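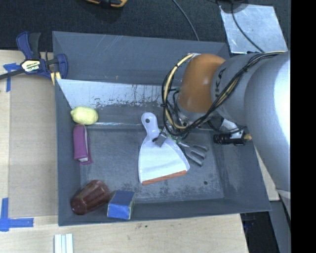
Figure 1. Gray bin with mixed household things.

Home Organization, Evening Course
Handout for Session 2: The Mixed Bin
Prepared by Lâm Khổng

1. What we mean by a mixed bin

Almost every home has one. It stands in the hall, in the garage or under the sink, and it receives the things which have no other place. In this course we call it the mixed bin. Some books say that you should never have one. I do not agree with them. A mixed bin is useful if it is emptied often, and it becomes a problem only when it is used for keeping things.

In the first session we spoke about shelves and drawers, where every thing has a fixed neighbor. Today the task is more difficult. The things in a mixed bin do not belong together, so we can not sort them by looking for similar shapes or colors. We must ask for each thing where it is used.

2. The bin in Figure 1

Please look at the figure before you continue reading, and write down for yourself which room each thing should go to. Then compare with my notes.

Lemon. Food always leaves the bin first. A lemon can stay good for a long time in a cool place, but under other things it is easily forgotten, and then everything near it has to be washed. Kitchen.

Purple fabric case. A case is a container, and for a container there is one special rule: open it before you decide. In the March group, two students put a closed case directly in the desk drawer, and later they found in it the keys which they had been looking for. The room depends on what is inside. If it is empty, keep it with bags and other cases.

Cup. The reddish-brown cup lies on its side in the corner. Cups go to the kitchen, but to the sink and not to the cupboard. If a cup has been in a mixed bin, we wash it.

Small blue box. Same rule as for the case. Do not guess from the outside.

Dustpan. It is white with an orange-red strip at the lip, and there is a hole in the handle. This hole is the best hint in the whole bin. A thing with a hanging hole wants a hook, and the hook should be near the place where you sweep. Cleaning closet, or the inner side of the closet door.

Garden fork. A hand tool with three metal prongs. It goes outdoors, or to the shed, or to the box where you keep the gloves and the seeds. Please take it by the handle. When you reach into a full bin without looking, it is prongs of this kind that hurt you.

3. Order of work

Put the bin on a table. Many people kneel on the floor beside it, and after ten minutes they are tired in the back and stop.

Take out food, and after it anything sharp or pointed. Then the large things — in our figure, the dustpan — so that you can see the floor of the bin. Small things come last. Hiếu Trịnh teaches the opposite order in his Saturday group and starts with the small things. Both ways work, but please do not change between them in the middle.

Place each thing in a group by room on the table. Do not walk to the room yet. Walking is done one time, at the end, with all things for the same room in your hands.

When the bin is empty, wipe it. Dust and crumbs collect along the low edge at the front. Scratches on the walls are normal for a used bin and you do not need to remove them.

4. Words for the labels

Some of you asked for short words. I suggest these: KITCHEN, CLEANING, GARDEN, OPEN FIRST. The last one is for cases and boxes. Quang Lưu uses a label UNKNOWN also, but in my experience this group grows until it is a second mixed bin.

5. Homework for next time

Choose one mixed bin at home. It should not be the biggest one. Write a list of everything in it, with the room beside each thing. If your list has more than roughly 100 lines, divide the bin in 2 parts and do only the first part.

Mark with a star the things that you did not know you had. Donnie Aitken will collect the lists at the door, and we will discuss some of them without names.

If you miss the session, give your list to Hiếu La at the front desk. Please bring also a pencil and a roll of paper tape for the labels.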